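Workshop notes > Finishing > Oil and wax

Drying times for linseed oil on a bench top

11 July 2017

The bench top has now had its fourth coat and I can put some numbers down. Katalin Illés asked for them in April, when she was deciding what to put on her own, and I told her then that I would write it up once the surface had cured. It took longer than I allowed for.

The top is beech, glued up from offcuts, planed by hand and scraped. I did not sand beyond 180 grit. There is an argument for going finer, but a bench is a working surface and a very fine finish makes the work slide about. I also find that oil goes in less evenly on a polished surface, though I have not tested this properly and would not insist on it.

Raw linseed oil cures by taking up oxygen from the air. It does not dry in the sense that water or white spirit dries; very little leaves the film, and a coat gains weight before it starts to lose any. It follows that the things which matter are air movement, temperature, light and film thickness, probably in that order for a shed. Boiled oil, as sold, is seldom boiled. It has metallic driers added, which speed up the same reaction.

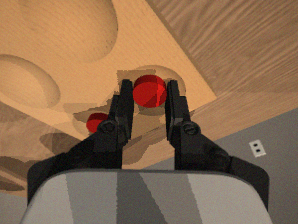
I used raw oil for the first two coats and boiled for the last two. The first coat was 470 ml over the whole top, applied with a cotton rag, left for half an hour and wiped off hard. Most of that went into the end grain. I went back over the ends twice in the same session and could probably have gone back a third time. The second coat took far less oil and was still tacky at ten days.

Ten days was my own fault. I had left a thicker film near the vice, where the rag would not reach into the corner, and it skinned over. Once a skin forms, the oil underneath is cut off from the air and stays soft for weeks. The only cure I know is to take it back with a scraper and start that patch again, which I did. The scraped patch is now slightly paler than the rest and I expect it to catch up over the winter.

For the record, the test for tackiness was a strip of tissue laid on the surface and weighted with a 500 g brass weight for a minute. If the tissue lifts away without leaving fibres, I call it dry to the touch. It is a crude test but it is repeatable, and it is better than pressing a thumb on it and having an opinion. 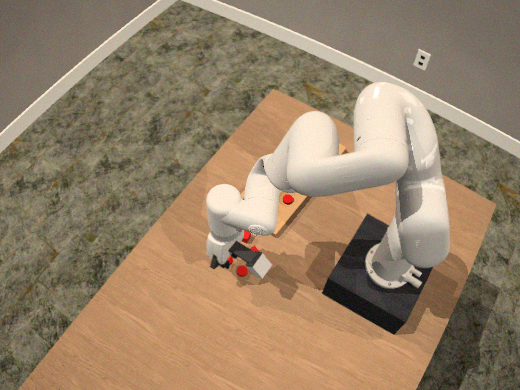
The boiled oil behaved as the tin said it would. The third coat passed the tissue test overnight and the fourth passed it the following afternoon, in cooler weather. The tin was Dufour, bought from the hardware shop in Emstead. I have also used Gendov, which is a little darker and smells stronger, and I could not measure any difference between them in drying time. Raluca Buzatu prefers a tung oil from Dridarar and has offered me the end of a bottle. I will try it on the underside of a shelf first.

Dry to the touch is a long way from cured. A cup of tea left on the second coat made a white ring that went away after a day. The same cup on the fourth coat, three weeks on, left nothing. I would not put glue-ups on the bare surface before that, as squeezed-out PVA will pull a young film off when it is chipped away. Paste wax on top helps with glue — a thin coat, buffed — but it has to come off again before any further oiling.

Rags. Everybody who writes on this subject repeats the warning and I will repeat it too. The curing reaction gives off heat, and a crumpled rag holds that heat in. Lay rags out flat, outdoors, one layer thick, on something that will not burn, until they have gone stiff. I hang mine over the wire fence. Soaking them in a lidded tin of water also works. Do not put them in the bin damp.
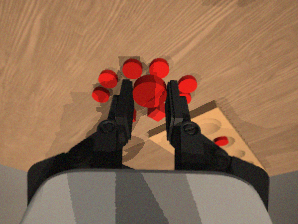

On maintenance, I plan one thin coat a year, wiped almost dry, after a light scrape to take off glue spots and pencil marks. More than that builds up a film, and a film on a bench chips. If a patch looks grey or feels rough then it wants oil sooner, and a patch can be done by itself without showing a line, which varnish will not allow.

I weighed the tins before and after every coat and have the figures in a notebook if anyone wants them. Katalin has already had a copy. The shelf test with the tung oil will go up as a separate post when there is something to report.

Filed under: Oil and wax
6 comments | 3 shares

This site uses cookies to remember your comment details. By carrying on you accept this.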